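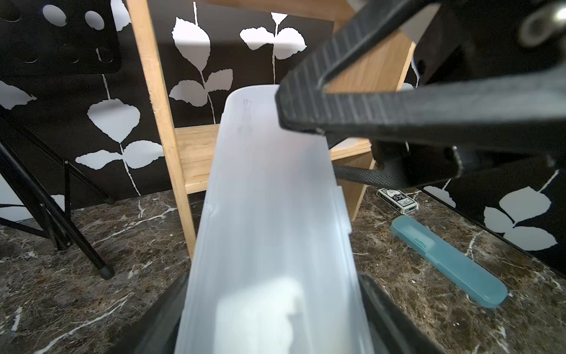 Ticket 1736: Zevier solver reports "polynomial scaling" on subset sum
Opened by: Wekesa Lema
Assigned to: Idrisa Mollel
Component: Tekix benchmark runner
Status: open, needs data

Summary
The nightly report fits a cubic to Zevier's run times on subset sum and prints "scaling: polynomial". The problem is NP-complete. I don't believe the label and I'd like it gone before someone quotes it in a talk.

Steps to reproduce
1. Run the subset sum suite with the default generator.
2. Open the scaling tab.
3. Read the label under the plot.

Expected: no claim, or a claim with the instance family named next to it.
Got: "polynomial", with a fit quality that looks very impressive until you check what was fitted.

Comment 1 – Idrisa Mollel
The fit is fine on the data it was given. All 1382 instances finished inside the time limit and the curve goes through them nicely. What exactly is wrong?

Comment 2 – Wekesa Lema
The data is what's wrong. The default generator caps each number at a fixed bound, whatever the number of items. With bounded values the usual dynamic programming table is polynomial in the number of items. Any textbook solver would get the same curve. We measured a special case everyone already knows is easy, then dropped the words "special case".

Please rerun with the bit length of the numbers growing along with n.

Comment 3 – Idrisa Mollel
Reran with bit length equal to n, same seeds. 1526 instances this time. Report still says polynomial, though the exponent went up.

Comment 4 – Wekesa Lema
How many timed out?

Comment 5 – Idrisa Mollel
Almost half. The runner drops timeouts before fitting. I had assumed it counted them at the limit, as Barasa does.

Comment 6 – Wekesa Lema
So we throw away the slow runs and then report that the remaining ones are fast. That's a second bug and it needs its own fix. Counting them at the limit isn't much better, by the way – it flattens the right end of the curve, and a flat curve also looks polynomial.

Comment 7 – Idrisa Mollel
Agreed on the timeouts. I would push back a little on the rest. Suppose we fix both and the fit still prefers a cubic over an exponential. Would you accept the label then?

Comment 8 – Wekesa Lema
No. A finite set of run times is consistent with any growth rate you like. Random instances also say very little about the worst case, which is where NP-completeness lives. Print the exponent, the range of n and the generator settings, and leave the class names out.

Comment 9 – Idrisa Mollel
February 9, 2023. Label removed on my branch. Timeouts now show as open marks on the plot and the fit is refused if there are more than 2 in any size bucket. Skustine reads the old label field, so that import will break until it's patched.

Comment 10 – Wekesa Lema
Looks reasonable. Leaving this open until I see the bit length sweep on the merged version. The exponent in comment 3 still bothers me.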